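4.2 Doors left ajar

Of the 80 households we visited, 13 could say which way their bathroom door opened without getting up to check. Hafstein's earlier survey fared no better, and his respondents were architects. People guard the floor plan in their heads fiercely — and get the hinges wrong. We therefore dropped the recall item and scored each passage on site. Narrow doorways approached through a tight passage, the arrangement in Figure 8, with a wooden door on the right, drew the most confident wrong answers.

Figure 8. Narrow doorway, tight approach. 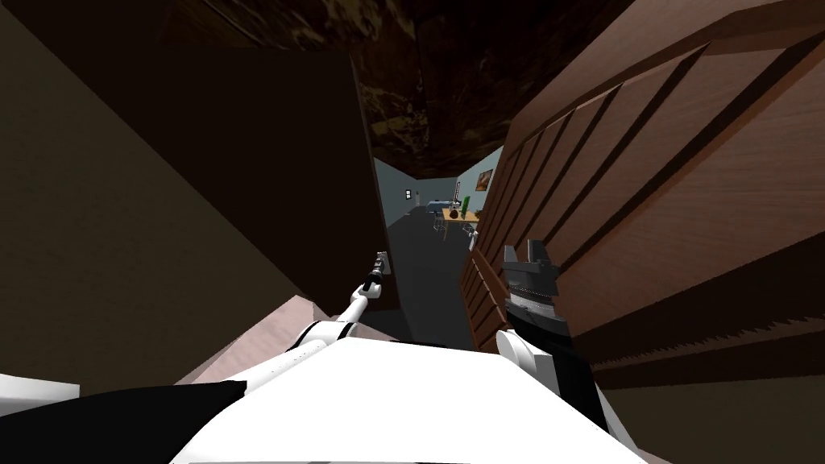
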